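Home | Projects | Reports | Contact

Potby Play Library: progress report to the Granduma Fund, 4th March

The grant of $3000 was paid in full and we have now spent most of it. The largest cost was the shelving at the Szabo Street room. The rest went on storage boxes, printed labels and a lending record that two desks can use at once.

We have 60 families signed up. Loans run for 3 weeks and can be renewed once by phone. The pretend kitchen sets go out more than anything else, followed by floor puzzles. Board games are slow, and we have stopped buying them for now.

The second pickup point at Pamari opened later than planned. The lease took longer to sign than we allowed for, and the door lock had to be changed. Opening hours there are shorter than at Szabo Street until we can cover the afternoons.

Returns with missing parts are still a problem. Each box now has a parts list taped inside the lid, and we check it at the desk.
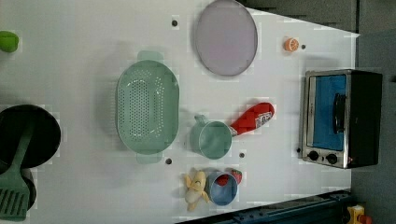 What happens when a family loses a piece? The family pays nothing for the first lost piece, and we replace it from the spares box or take it off the list.

The remaining money will go on spares and a book cart in April.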